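Hand-held gripper stations - walk-round checklist with comments
Site: Clindance, upstairs demo room
Checked by: Morfudd Gronow
Date: July 21, 2026

Same list as last time, with my notes after each line. I did this one while people were working, so a few items got checked in bits between takes. Sorry if it reads that way!

1. Backpack rigs: straps, buckles, weight
OK. I asked everybody to stop and let me tug the shoulder straps. One chest buckle on a Stirnon pack is getting soft and pops open if you lean forward. Taped for now, new one ordered. Please don't pull the tape off because it looks ugly, I know it looks ugly.

2. Hand-held grippers: finger pads
OK with a comment. Look at the ribbing on each pad and run a thumb across it. If it feels smooth, swap it. A slick pad means people squeeze harder to hold on to things, and then we all get sore wrists and the robot learns to crush the packet. I changed 2 pads this time and put the old ones in the scrap tin.

3. Grippers: trigger travel and pinch points
OK. All of them open fully when you let go. Long hair tied back or tucked in near the fingers, please - I had to say it again, and I'll keep saying it.

4. Grippers hanging from a pack
Needs work. When you're between takes and the gripper is hanging at your side, it swings. Turn round fast next to a desk and it'll catch the corner, or somebody's knee. I'd like a short clip on every pack before August. Prydderch have them and they're cheap.

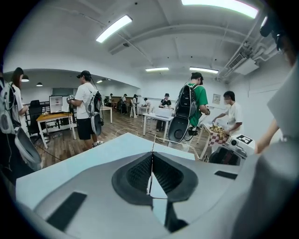

I also want us to get into the habit of calling out "behind you" when we walk past someone who's showing a task. They're watching their own hands and they won't look up, which is just what we want from them, so the rest of us have to do the looking.

5. Cables on the floor
Not OK. Cables need to run along the wall or go under a cover strip, and that includes the thin ones. You can't feel a thin cable through a sneaker until it's round your ankle. We have the cover strip, it's in the Kurnik box. I'll lay it myself once the desks are clear.

6. Walkways
Mostly OK. The rule is 700 mm between any table and the next thing, and I measured the tight spots with a tape. One gap failed. I shoved the table over and it passed, so if your table has moved, that was me.

7. Remote-control station: stop button
OK. Pressed it with the arm moving slowly and again with it holding an object. It stopped both times and kept its grip. Whoever is driving should be able to reach the button without letting go of the controller, so sit down and try it before your first take.

8. Remote-control station: line of sight
OK, but chairs creep. Driver needs to see the whole table and anyone walking up to it.

9. Props
OK. Nothing with sharp edges, nothing made of glass, nothing leaking. Food packets that have split go in the bin. And if it's a prop, don't eat it until the session is over (yes, I've seen the crumbs).

10. Breaks
Comment only. The sheet says 5 minutes off after every block of takes, pack off your back, and I mean properly off. Two people told me they'd been skipping it to finish their set. A tired demonstration is a bad one anyway, we end up throwing it out.

Open items: buckle (ordered), clips (waiting on a yes), cable cover (me).

Next check in August. Leave comments on the sheet by the door and write your name next to them so I can come and find you.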